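Unit 4: Care and Storage of Knitwear
Course notes, Textile Care 1
Read before the March workshop

4.1 What the fiber does

Wool fibers are covered in small overlapping scales. Heat, water and rubbing together make the scales catch on each other and lock. The cloth gets thicker and smaller, and there is no real way to undo it. This is felting. Cotton does not felt, but a cotton knit can still shrink in the first few washes as the yarn relaxes. Acrylic holds its size well in cool water and goes limp if it is pressed with a hot iron.

Check the fiber label before anything else. If the label is missing, treat the garment as wool.

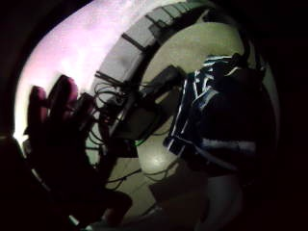
4.2 Washing by hand

Use cool water and a small amount of wool wash. Press the garment under the surface and leave it to soak. Do not rub, twist or hold it under a running tap. Rinse in water of the same temperature as the wash. Support the whole weight with both hands when you lift it out, as wet wool is heavy and the shoulders stretch first.

Roll the garment in a towel and press along the roll. Then lay it flat on a dry towel and ease it back to its measured size. Measure chest, body length and sleeve length before washing and write them down. Students often skip the sleeve.

Contrast colors need a test. Wet a hidden part of the darkest yarn, press it against a white cloth and look for color. If any comes off, keep the wash short and do not leave the garment folded on itself while wet.

4.3 Folding

Knitwear is folded, never hung, for long storage. Lay the garment face down, bring the sleeves across the back, fold in the sides, then fold the body up from the hem. Change the position of the folds each time it is put away. Heavy pieces go at the bottom of the stack.
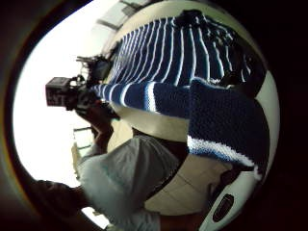 Thick ribbing and cuffs should lie flat inside the fold. If they are bent back they keep the bend, and steaming will not always take it out. Tissue may be placed in the fold of fine-gauge pieces. It is not needed for coarse ones.

4.4 Moths and damp

Clothes moth larvae feed on wool, hair and silk, and they prefer soiled areas. A garment must be clean before storage. Cedar and lavender have a weak effect and should not be relied on. If you find larvae, seal the piece in a bag, press out the air and freeze it for 2 weeks. Let it come back to room temperature before you open the bag.

Damp is the other main cause of loss. Leave space between the stack and any outside wall, and air the shelves when the weather is dry. 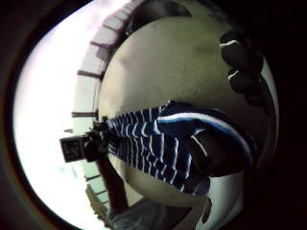 Unit 4, general view.

4.5 Assigned work

Read the Kotby handout, pages 23 to 31. Complete the record sheet for one knitted garment of your own, with measurements taken before and after washing. Bring the sheet and the garment to the workshop in room 285. Sheets without the "before" measurements will be handed back.

Next unit: mending and darning.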